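Skilgate Opens a Shared Table for Lost Household Objects

SKILGATE, October - The Skilgate Exchange, a free sorting and swapping service for small household things, will open its new front room to the public this month. The room is open from 10 a.m. and visitors do not need an appointment.

The Exchange began with a simple problem. When families in Skilgate move house or clear a kitchen, there is always one last drawer which fits no category. The pens, the peeler, the toys from three different sets go together in one bag, and the bag often goes to the trash. During its trial period the Exchange received more than 700 objects of this kind, and most of them came in such mixed bags.

In the new room every bag is emptied onto a white table before anything is put on a shelf. The objects are laid apart from each other, so that each one can be looked at and given its place. A typical mix can hold a beige plate, a toy slice of cake with blueberries on top, a peeler with a gray handle, a marker pen, a tall red can and a yellow duck on wheels.

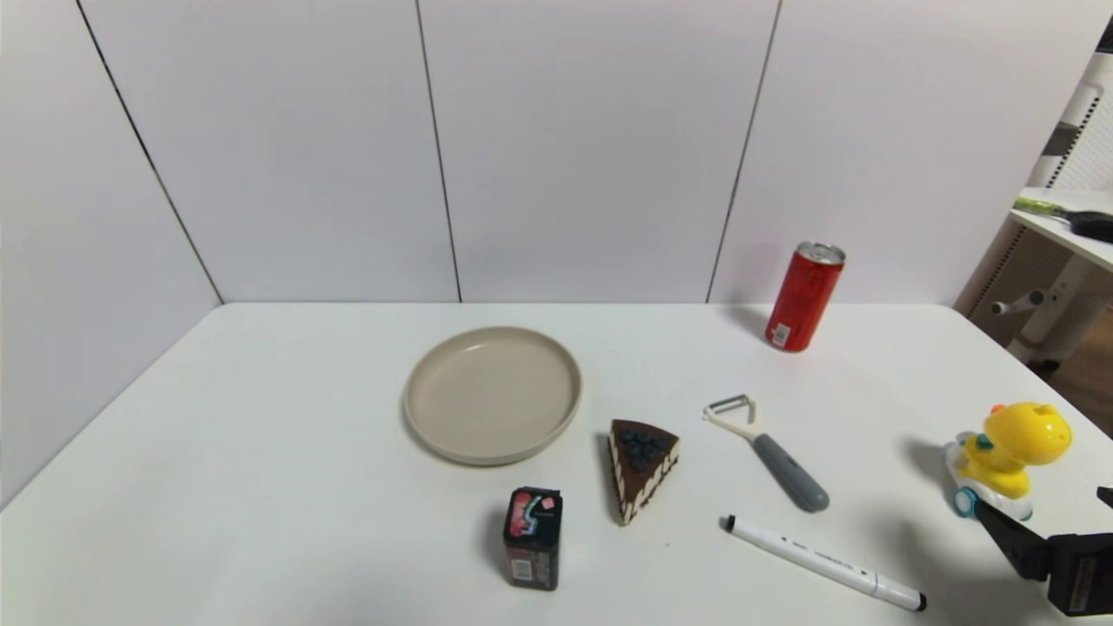 How the sorting works

Each object goes to one of 5 shelves: kitchen, desk, play, pantry and "ask us". Plates and peelers are washed before they go to the kitchen shelf. Pens are tried on paper. Food and drink are accepted only if the package is closed and the date is good, and they stay on the pantry shelf for 2 weeks at most.

The play shelf is the most visited. Toys with wheels are checked for loose parts, and toy food is kept together in one basket, as children like to find a complete meal. Visitors may take up to 3 objects at one time and they are not obliged to bring something in return.

"We wanted a place where a small thing is treated with the same attention as a sofa," said Tiina Halonen, coordinator of the Exchange. "A toy duck is not worth much money, but for a child who is two years old it can be the best thing in the house. So we pick it up, we look at the wheels, and we decide the shelf."
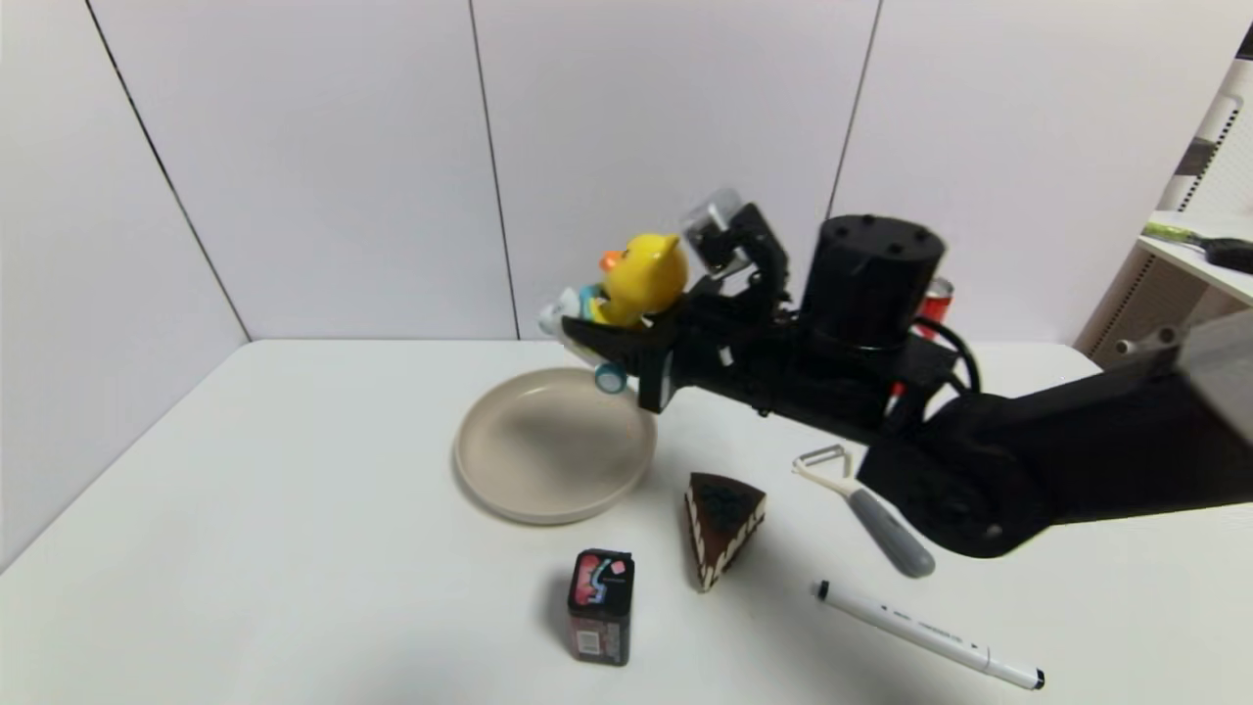 Harriet Doucet remarked that she had come only to leave a bag of kitchen tools and went home with a plate which matches her old ones. She added that she would like the room to stay open later, so that people who work until the evening can also come.

The Exchange is now looking at the opening hours for the winter. Clean, unbroken objects can be left at the front desk in any bag or box. Larger furniture and electrical appliances can not be accepted.

Press contact: Priya Wojcik, Skilgate Exchange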